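Tedix Handheld Gripper, Recorder Edition

Two fingers, one handle, no arm attached. Hold the Tedix, do the chore, and your demonstration goes to disk in a form a policy can be trained on. Your wrist will complain well before the battery does.

The Recorder Edition grew out of a folding study by Ilgın Duman and Mircea Pascu at the Zulusgate lab, who wanted to know how much of a cloth policy's success comes from the number of demonstrations and how much from where each one begins. They collected two training sets with the same tool. The first held 1000 demonstrations, all starting with the cloth in one taped-off spot. The second held 500, with the starting position and angle changed every time. Both policies then got 64 trials on placements neither had been trained on. The smaller set won. Costel Olteanu, who recorded most of the larger one, has asked that we mention this briefly. 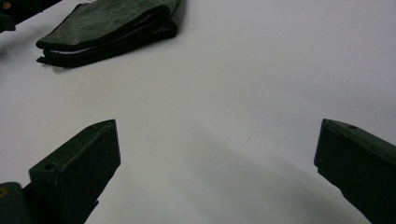

Tedix fingers open on approach, folded dark cloth still out of reach. Wrist camera view.

Dark cloth and dark fingers were a deliberate nuisance. In the first round the policy had learned to find the cloth mostly by its contrast with the gripper, and it did beautifully until someone brought in a towel of the wrong color. The Feta annotation package, included with every unit, now marks the approach, the close and the release as separate phases, so you can check which one your model is bad at. Ours was bad at the approach. It would close with great confidence on a piece of table.

What you get
Handle with trigger and wrist camera mount
One pair of fingers, fitted
Spare pair of fingers, which you will want by September if you start now
Feta annotation package, single lab license
The Zulusgate start-position sheet: 96 printed placements for a tabletop task, to be shuffled before use

The sheet is the part people skip. Please use it. Left to themselves, human beings put the cloth down in the same four places and call it random. Relu Onu checked his own recordings and found he had three.

Compatibility
Recordings import directly into Enache 2 training projects. Enache 1 projects need the converter, which is free and slow.

Not included: the robot, the cloth, or any opinion on your network architecture. For questions about the study or the raw trial logs, write to Ilham Pattinasarany through the contact form and say which training set you mean.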